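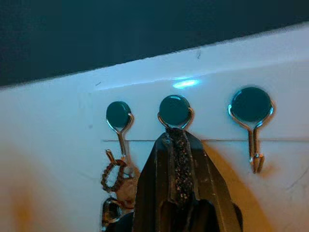

I went to the Zurell open day in Danurberg mostly because it cost 6 dollars and my hallway is a mess. My keys live in a fruit bowl, under mail, under gloves, and in April I missed a train over it. So a place that makes hooks was always going to get me in the door!

The bus drops you on the wrong side of the canal and you walk back past the old works, which still has 1844 over the entrance in iron numbers. Coffee was in the yard (free, and much better than it had to be). They let us in 30 at a time, and my group got the bending shop first. It's loud and smells like warm oil, and I could've stayed there all morning. Wire goes in off a big coil, gets a curl at one end and a loop at the other, and drops into a bin. They make 3000 a shift on the one machine. I asked if I could keep one from the reject bin and was told yes, so I took two.

After that it's across the yard and up the stairs to the part I'd come for, where you get to look at how all this stuff might work in a normal home. 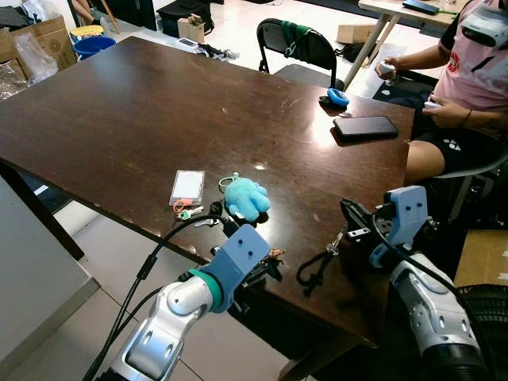

THE EVERYDAY TABLE

I liked this room best. There's a big dark brown table, pretty scuffed, with the kind of things that come out of your pockets when you get home: keys (one with a green head, which I now want), a clear card holder, a phone, a fuzzy light blue plush toy. Take away the toy and it's my fruit bowl.

The idea is that you look at the pile and decide what deserves a hook and what should go in a drawer. I got very into it. Keys, hook. Plush toy, also hook, because it had a green ring on it and anything with a ring is halfway there already. The card holder I went back and forth on for ages, and a man from my group told me I was overthinking it.

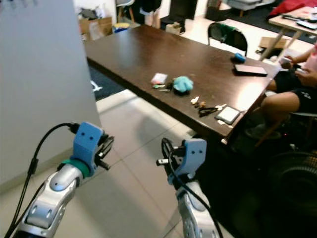

Scissors are where I got stuck. I've always kept mine in the kitchen drawer and I've always hated reaching in for them, but hanging them next to the keys felt like asking for a snagged coat. I ended up voting for a hook of their own, lower down, away from the door.

Then there's the choice of hook. The Totberg is the one with a round disc and a silver wire looped over it, and I think it's lovely, like a little earring for the wall. The Niven is a whole row on one white plate, wire coming out of dark round holes. Less pretty, but you put up one thing and you're done. I stood in the gift shop holding a box of each for far too long.

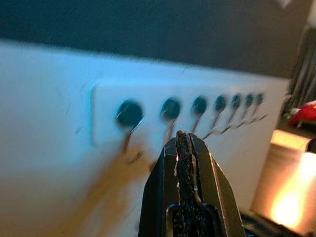
Hạnh Từ wrote to me after I posted a short version of this, saying I should get the row and stop dithering, as single hooks always end up crooked unless you own a level. Fair point, and I don't own a level. Iona Rankin is on the other side and says a row just invites you to fill it, so you finish up with tote bags to the floor.

I bought the Totbergs. Three boxes, plus the two rejects, one of which is already holding the dog leash. The shop takes cards, the stairs are steep, and if you go, eat before you get there, as the sausage stand had sold out by noon.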